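Is Karnia worth two nights, or just a day trip from Somogyi? 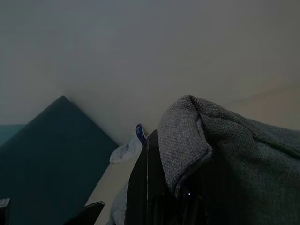
Posted by Dynwen P, 7 September 2020

I'm trying to plan a week in the old mining towns and I keep changing my mind about Karnia. The guidebook gives it half a page (most of that is the cathedral) and then says the silver workings are "of interest to enthusiasts". Well, I am an enthusiast! My husband isn't, but he'll put up with a lot if there's lunch. I've got as far as deciding on colours for the route map I'm drawing up - dark teal for the bits by train, a plain grey-beige for anything we'd have to do by bus - and at the moment there's far too much beige. Can you get from Somogyi to Karnia and back in a day and still see the lower town? And is Lurnero worth stopping at on the way?

Piroska Orbán

I grew up near there so I'm biased, but stay the night. The bus from Somogyi takes 90 minutes when the pass road is clear, and the last one back goes at teatime, so on a day trip you'd spend the whole afternoon looking at your watch. The lower town is where the miners lived and you want a slow morning for it. Start at the assay house, go down the steps to the river, then come back up by the chapel. The steps are steep, 149 of them, and there's no handrail on the last stretch. Two nights only if you want to walk up to the Plollex shafts as well. They closed when the silver ran out but you can still go into the first 200 metres with a guide. Book at the assay house the day before and take a jumper, even in September.

Lurnero is pretty but small. Get off, have the plum dumplings in the square, get the next bus.

hillwalker44

Day trip is fine, we did it. Didn't bother with the mine. Parking is a nightmare by the way.

Dynwen P

Thank you both! One night it is, then, and possibly two if I can sell him the shafts. Piroska, is the guide in English or should I bring a dictionary?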